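Mahsa Mahmoudi wrote the first version of the appeal at her sister-in-law's kitchen table in Wekusstead, and it was one sentence long. It said: "My uncle's bakery was flooded and he needs a new oven."

"You can't put that," said Shahla. "Nobody gives money to one sentence."

Shahla Hassanpour had once raised enough for a school minibus and considered herself experienced. She pulled the laptop round to her side. The site was called Nistia. It wanted a title, a target, a story and a cover photo, and it would not let you past any page until the box at the bottom went green.

"Target," she said.

"Six thousand."

"What does the oven cost?"

"Six thousand."

"Then you haven't allowed for the fee. Or the man to fit it."

They rang Omid at the bakery, where he was pulling up the last of the lino. He said he didn't want an appeal. He said people would think he hadn't been insured. Mahsa said he hadn't been insured, and he said that was what he meant.

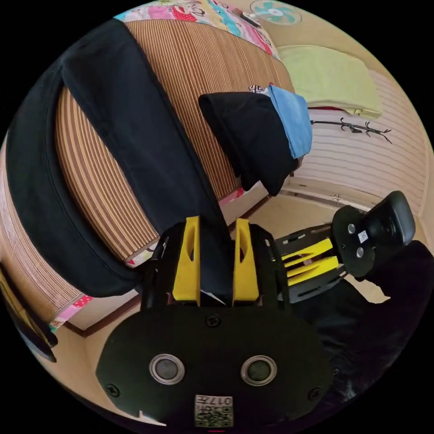

He rang back at six, when he had stopped for tea. He would agree to it if they left out the word "desperate" and didn't use the picture of him in the apron. Shahla had already used both. She took out "desperate" and put in "determined". The apron she left for Mahsa to deal with.

Mahsa changed it to a picture of the shop front from before the flood, with the shutters up and a tray of flatbreads in the window. The box went green. She pressed publish and then sat looking at the nought.

"Somebody has to go first," said Shahla, and gave 15 pounds.

By bedtime there were three more. One was from Mahsa's dentist. One was from a woman who wrote that Omid had once let her off the price of a birthday cake. The third was for 200 pounds, and where the name should have been it said Anonymous.

## February

It went well and then it stopped. Shahla said they all did that. She had a list of things to do about it, on the back of an envelope, and she went through them in order. She shared the page with the parents' group. She made Mahsa write an update, and then made her write it again with a thank you at the top. She rang Zeyu Xia at the local paper, who was polite and said he would see if there was space.

There was space. The piece was four paragraphs on page nine, and it spelt Omid's surname Terani, but it had the address of the page at the bottom. Eleven people gave money that afternoon. One of them left a comment asking why a man who could afford a van could not afford an oven.

Mahsa read it on the bus. She typed a reply about the van, which was nineteen years old and belonged to his brother. Then she deleted the reply and typed a shorter one, and deleted that too.

"Leave it," said Shahla on the phone. "If you answer him he'll come back."

"It isn't fair, though."

"No. Leave it."

In the evening somebody else had answered him. Amna Sethi, who ran the dry cleaner's two doors down from the bakery, had written that her own shop had been under the same water, that Omid had carried her machines' motors up the stairs before he went back for anything of his own, and that by then it was too late for the oven. Mahsa had not known this. She read it out to her husband, who had not known it either.

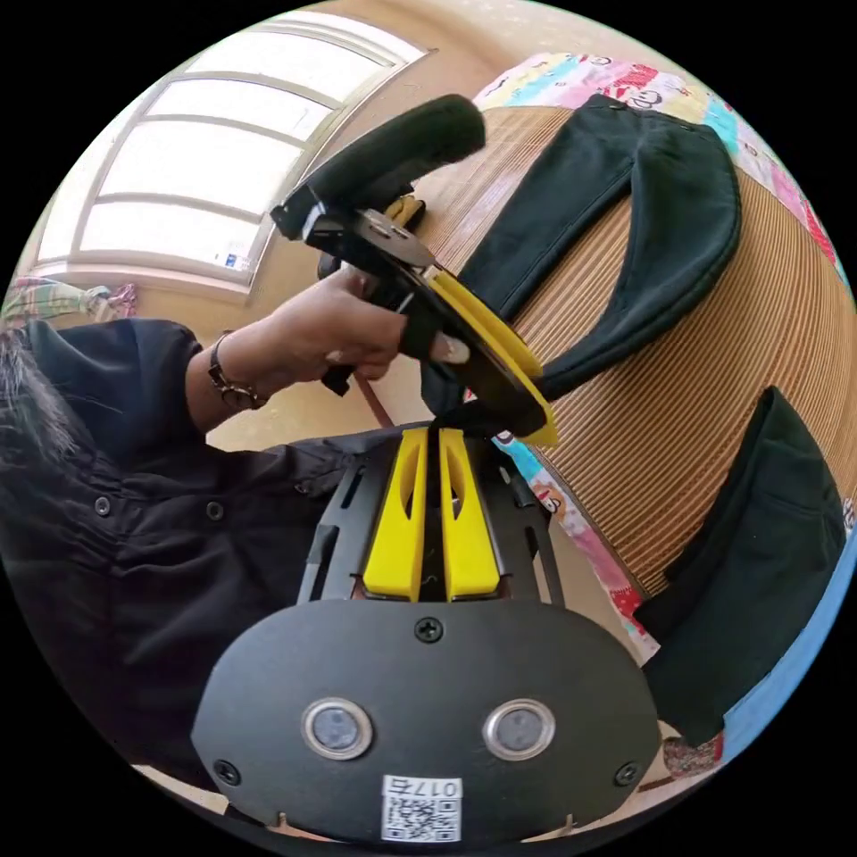 ## Rahman Street

She went to see Omid the next morning. The walls had been stripped to the brick as high as her chest and two dehumidifiers were running, so they had to talk loudly.

"You never said about Amna's motors."

"What is there to say? They were heavy."

"It should go on the page."

"It's on the page. She put it on the page." He was cross about it. He had a bucket in one hand and he moved it to the other. "How much is it now?"

She told him. He put the bucket down.

"That's too much," he said. "That's more than the oven."

"It's the oven, and the fee, and the man to fit it. And a bit over."

"Then the bit over goes to Amna."

Mahsa said she wasn't sure it was allowed. The page said it was for an oven. She would have to write to Nistia and ask, or put up another update, and people might want to be told first.

"So tell them," said Omid.

She wrote it standing up, on her phone, by the door where the signal was better. It took her five minutes. She did not send it to Shahla to look at. It said that the oven was paid for, that it was a Dresar and would come on a lorry, and that her uncle would like anything from now on to go to the dry cleaner's two doors down. At the end she put his name, and spelt it properly.
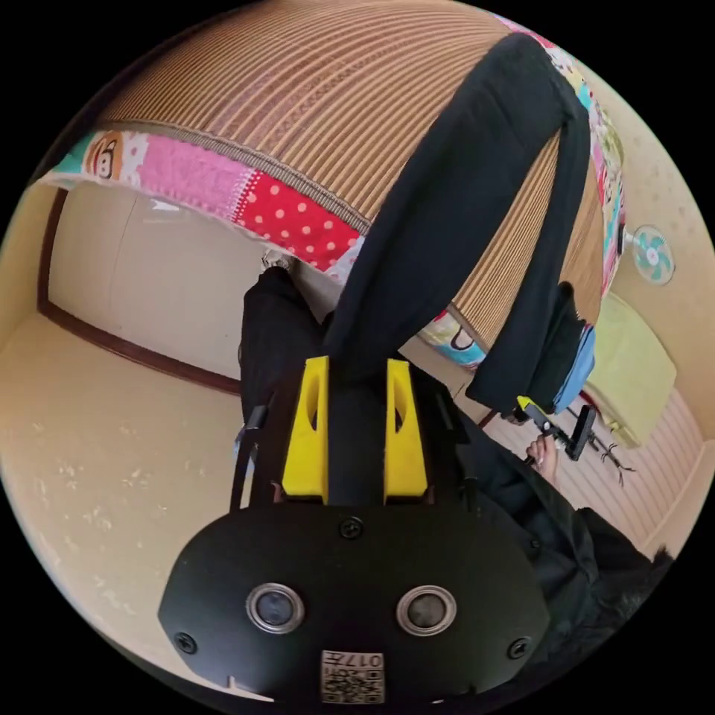

*Wekusstead, the week of the third update.*

Shahla rang before she had got to the end of the street.

"You forgot the thank you," she said.

"I'll put it in."

"At the top," said Shahla.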